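Workshop & Studio > Tables > Work Tables

Muvwood Work Table, White Top

September 18, 2026 | By the Wieser product desk

The Muvwood is a fixed-height table for shops, classrooms and craft rooms. The top is white with a low-glare finish, and the edges are rounded so sleeves and paper don't catch. It wipes clean with a damp cloth and mild soap. Do not use bleach or scouring pads.

Legs are powder-coated steel and bolt on with the wrench in the box. Each foot has a leveling screw for uneven floors. Rated load is 500 pounds, spread evenly. 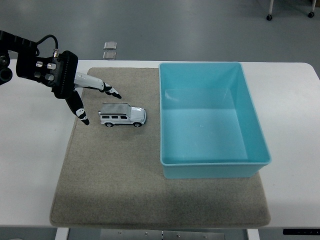

Felt mats are sold separately and come in beige-gray or charcoal. They lie flat without glue and can be trimmed with scissors. Hand wash only.

The table ships in two cartons. Check both before you start, and keep the packaging until the table is standing. Two people should turn it over. Replacement feet and bolts are stocked under the Soteck parts list.

Length: 68 inches
Warranty: 6 years on the legs, two on the top
Orders placed now ship in October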